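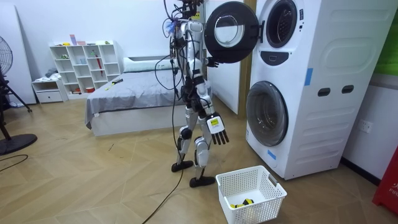 Wercombe Tenants' Laundry Group questions "eco" claims on detergent and shared machines

WERCOMBE, March. The Wercombe Tenants' Laundry Group today called on Purness, maker of the laundry sheets now sold in most of the town's apartment buildings, to publish the wash tests behind its advertising or take the claims down.

Purness says on its packaging that one sheet "cleans as well as a full cup of liquid at any temperature." The group has asked for the data twice. The first reply was a discount code. The second was a two-page leaflet with a bar chart that had no numbers on it and no mention of what kind of stain, fabric or water had been used.

"We would be glad to be wrong," the group said in a statement. "Sheets are light, they store easily and there's no jug to carry up the stairs. But if a company says its product works as well as the old one, it should be able to show us a dirty shirt and a clean shirt and tell us what happened in between."

The group ran its own small trial over the winter. Members washed 100 loads in their own homes, half with Purness sheets and half with whatever they normally used, and filled in a form after each one. The group does not claim this was science. Water in Wercombe is hard, the machines were all different, and people knew which product they were using. Still, the forms raised questions the leaflet didn't answer. Cooking oil on cotton was the most common complaint. White residue on dark clothes came second, mostly from cold washes. Several members said they had started using two sheets per load, which doubles the cost and makes the price comparison on the box hard to take seriously.

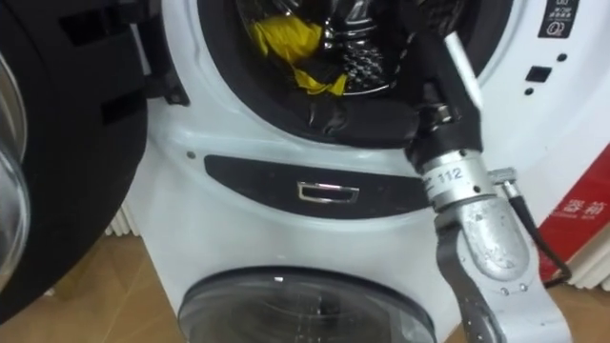
Mixed colors in the upper drum of a stacked unit.

The group is also asking building owners to slow down on the Vergara program, under which older laundry rooms are refitted with stacked units and residents pay through an app. Owners have been told that the program will cut water use. Residents have mostly been told that it will cost more. A wash that used to take coins now needs a phone, an account and a minimum balance of $10, and the group has yet to find anyone who got a leftover balance back when they moved out.

Vergara's brochure promises savings of "up to 1,000 gallons" a year. It doesn't say whether that is per machine, per household or per building. "Up to" also covers zero. The group wrote to ask and was told that the figure came from Statunis, a consulting firm. Statunis said that its report was confidential and belonged to the client.

The group accepts that some of the old machines need to go. It has no objection to newer equipment that uses less water, and it has heard from residents who like the new units, especially those who no longer have to take turns with a single dryer. Its objection is to paying for savings that have not been measured.

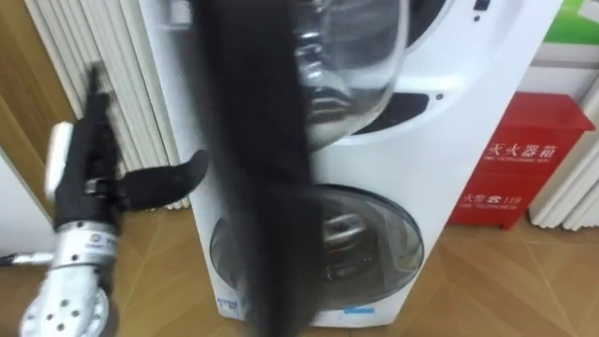
Dark clothing deserves a separate word. Both companies tell customers that black and navy items can go in cold with everything else and will keep their color longer. Cold water may well be easier on dye. The forms suggest that it is also where undissolved sheet ends up on the cloth, and rewashing a load to get rid of white streaks uses twice the water. Neither company's printed advice mentions this. Until one of them does, the group suggests tearing the sheet up, putting it in before the clothes, and leaving some room in the drum.

The group is asking for three things:

Purness should release its full test results, including water hardness and load size.

Vergara should state in plain terms what its water figure refers to, and refund unused app balances within 5 business days.

Building owners should put water meters on their laundry rooms before signing any refit contract, and post the readings where tenants can see them.

A blank copy of the trial form is available on request. Residents who have had good results with either product are encouraged to send theirs in too, as the group has fewer of those and would like more.

About the group
The Wercombe Tenants' Laundry Group is an unpaid residents' group covering rental buildings in Wercombe. It takes no money from detergent makers, appliance companies or landlords.

Media inquiries: please write to the group by mail or use the contact form on its web page. Messages received before 4 p.m. are normally answered the same day.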